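Table clearing and waste sorting: progress report for May
Prepared by Keir Moffat for the Tosh programme board

The board asked for a short report on whether the table clearing work is worth paying for past the summer. My answer at this stage is that I don't know, and I would be wary of anyone on the project who says they do. What follows is what we have spent, what we have done with it and where I think the claims made in the original proposal look thin.

Spending first. We have used £2,382 of the consumables and furniture budget. Most of that went on tables, trays and bins, and the rest on plates, cloths and cups. The invoice from Illine for £194 is still in dispute: they charged us for a second delivery that we never asked for. I have written to them twice. Until it is settled I have left it out of the total, so the real figure may be a little higher than the one given here.

We were told in the proposal, which I inherited, that the waste itself would cost nothing. Up to a point that is true. Packaging comes out of the goods-in area at Skirex and they are glad to see the back of it. Drinks cans are easy enough to come by. But paper cups go soft after they have been picked up and put down all morning, and we have been buying those by the sleeve. It is a small sum, but it was promised as nil and it isn't.

On the activity. The job is to clear a table where someone has eaten or opened a parcel, putting the things to be kept in a tray and the rubbish in a bin. The proposal talks about this as if a table were a standard object with a standard mess on it. In practice a round plate and a cloth are simple to deal with, and they make up very little of the mess. Packing material is the trouble. Kraft paper that has been screwed up behaves quite differently from kraft paper that has been folded flat, and bubble wrap inside a plastic bag slides about and takes other things with it.

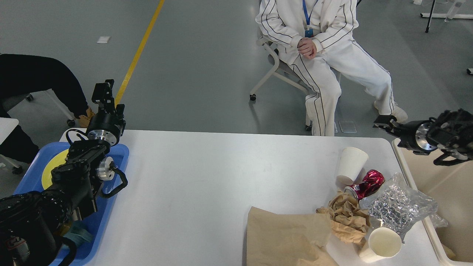 I have asked for the sorting rules to be written down properly before any more sessions are booked. At the moment we have a single bin standing next to the table, and everything that isn't tableware is meant to go in it. Cans and clean brown paper ought to be recycled, and a paper cup with a plastic lining ought not to go in with the paper. Pruria's bid made a great deal of "sorting at source". One bin is not sorting at source. Either we put in more bins and accept that each session takes longer, or we stop using the phrase in our reports.

We completed 226 sessions in the period. The target was met, and I expect that is the number the board will want to quote. I would ask you not to lean on it. A session is logged as complete when the table is clear, and nothing in the log says whether a cup went in the bin or went on the floor and was picked up later. I went back through the notes and found 17 sessions where the person writing them up had mentioned something on the floor. I can't say how many had the same thing happen and went unremarked. From next month there will be a separate line for it on the sheet.

The other weakness is the range of mess. People setting up a table tend to make the same pile every time -- a couple of cups, a can, some wrapping -- usually towards one end, with the tray at the other. Real tables are worse than that. There are crumbs, half a drink, a receipt stuck to something. I raised this at the April review and was told variety would come with numbers. It hasn't yet, and I see no reason why it should unless somebody is told to vary the set-up.

Some things have gone better than I expected. The plain white tables wipe down well and are staying. Blue trays are easy to find when people put things back in the wrong cupboard, and losses have been low. The folding chairs are fine.

What I am asking for: agreement to hold the next payment to Pruria until the written sorting rules arrive, a decision on the number of bins, and permission to spend what remains of the consumables line on a wider mix of rubbish. I am not asking for an extension. If the floor figures look bad once we are recording them, I would sooner come back to you with that than with another total.

The Illine correspondence is in the shared folder, along with the session log and my notes on it.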